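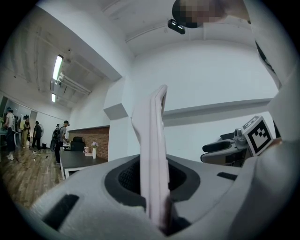 ## The upstairs room at Coppens, Soltville

White walls, white ceiling, with the beams left showing on one side. They run on a diagonal toward the far wall.

Coppens is the old seed store on the north side of Soltville. The upstairs room was closed for most of the spring and opened again in October. This page is for people who remember it before the work and want to know what changed, and for anyone thinking of booking it.

### Ceiling

The old panels came down first. The plan was to put new ones up in the same place, but the structure behind them was in better condition than the survey said, so the ribs stayed exposed and everything was painted white. It took 10 days and more paint than we had ordered. Sound carries a little more than it used to – if you are running a class, speak toward the long wall.

### Walls

The walls used to be a dull green up to shoulder height and cream above that. Lotte Van Hecke picked the white after trying several samples at different times of day. It is a flat finish called Mumel, and the leftover cans are on the bottom shelf of the hall closet. Please use that and nothing else for touch-ups. The shade from the hardware store looks the same in the can and dries yellow.

No tape, tacks, or putty on the paint. Ask for the hanging rail if you want to put work up.

### Size and use

The room is 751 square feet and takes up to 30 people. It is booked by the half day. Mornings run until noon and afternoons start at 1:00, which leaves time to sweep and move the furniture back.

### Cost

The ceiling and walls came to 1,205 dollars in materials. The Prornness fund paid for the paint and the scaffold rental, and the rest came out of room fees. The floor is next, probably over the winter, and the room will close again while it is being sanded. Dates will go up by the stairs.

Keys are at the downstairs desk. Sign for them in the blue book and bring them back the same day.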